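From: Benedek Szűcs
To: Serkovton allotments list
Date: June 11, 2022
Subject: Re: Bread swap and the seed box

Shboul wrote:
> Are we still doing the bread swap after the plot walk? And has anyone got a home for the seed packets? The old biscuit tin has rusted through.

Yes, still on! I'm bringing two loaves from the Istik recipe (the one with honey, which went down so well in May) and whatever beans I can spare. On the packets, I'd go for something upright that we can flick through – my vote is wood and wire mesh, so the air gets in.

Bread in the green bowl first, then a wood-and-mesh thing standing up:
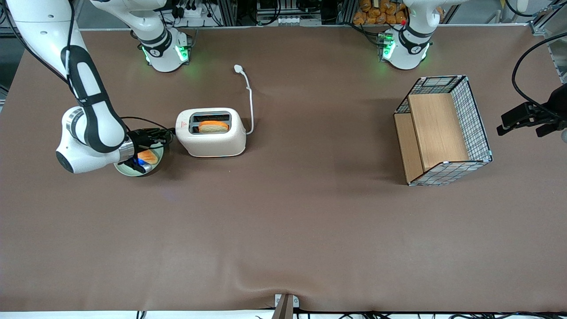
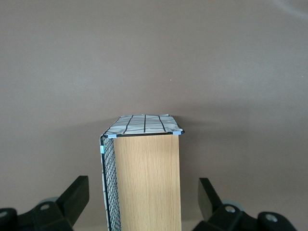
Water butts

Plot 29 still has the dripping tap, so please turn it off hard until the new washer comes. Mandeo have a 500 litre butt going spare if anyone can fetch it – I've only got the bike this month. Ring me if you've got a van.

Benedek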